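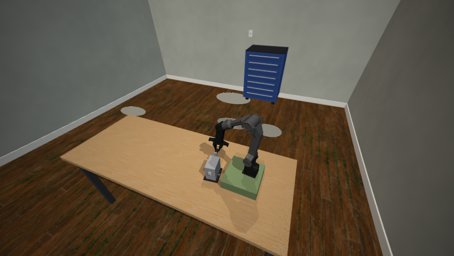
Right, thread time. We've finally got a result on the sim training work and I've been itching to talk about it (1/8)

The question was dead simple. If you teach an arm a job entirely in simulation, which bits of the fake world do you need to mess with so it copes with the real one? Everyone says "randomise everything". We wanted to know what you can leave out (2/8)

So Imelda Dizon and I took one job, the arm going for the little grey piece at the top of a grey box, and made 11 versions of the training setup. Each one leaves out a single kind of variation. Lighting, wood texture, camera angle, wall colour, box position and so on (3/8)

Every version got 500 practice scenes and then the same set of tests on the real bench at Fostholm. Same arm, same box, no fiddling with settings in between – Imelda was very strict about this and I was very tempted (4/8)

Biggest loser by miles: camera angle. Keep it fixed in training and the real arm goes for a spot just beside the piece, over and over, very sure of itself. I'd put money on lighting being the worst. Lost a coffee to Sibusiso Mkhize over that one (5/8)

Shadows were the surprise for me. We left them soft and brownish on the table top and never varied them on their own, and it hardly mattered so long as the box kept moving between scenes. I spent most of September on a shadow randomiser! It's very nice. You can have it (6/8)

Room stuff like wall and floor colours, the blue tool cabinet at the back, the pale discs on the floor: dropping variation in those cost us next to nothing. Big caveat though, our real bench has a plain background. Somewhere messier like the Mostham lab could well tell a different story and we haven't tried it (7/8)

Also it's one job and one arm, so please don't go quoting this as a law of nature. Write-up is with Clastum for comments and the scene files go up once I've tidied my terrible folder names. Shout if you want to run it on a different arm – I'd love to see the camera angle bit hold up, or fall over (8/8)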